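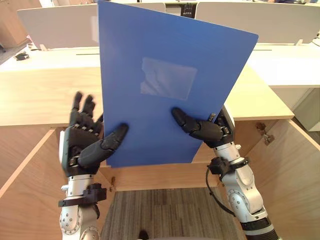

Blue board, clear tape, desk.

Filed under: Daily Life, Water

Quick one before work. So I've been swimming again, since the start of May. 6:15 am. Outdoor pool, the cold one. Mariama talked me into it and then went to visit her sister for two weeks, thanks Mariama.

First morning I did four laps and had to hang on the wall. An older guy in the next lane asked if I was ok. I was, mostly. Goggles leaked the whole time. Bought new ones, they leak too, so I guess its my face.

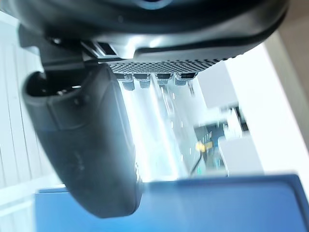
Grille and the little silver clip.

Anyway it's getting better. Goal is 2000 yards in one go by the end of summer. Best so far is 706 because I lost count and stopped in a weird spot near the ladder (don't ask how I got the six). Delali says to breathe every three strokes. I breathe every two and sometimes swallow half the pool.

Things I like: the parking lot when it's
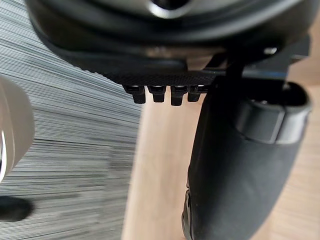

still dark and smells like cut grass. Coffee after. Being tired at 9 pm like a normal person. Things I don't: the showers. The hair dryer that eats quarters. Wet towel forgotten in the trunk, twice allready.

Going again tomorrow if my shoulder lets me. Mariama gets back soon and I plan to be insufferable.
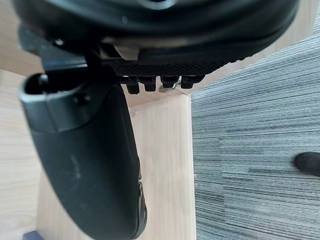 Black on black, four stubby bits in a row.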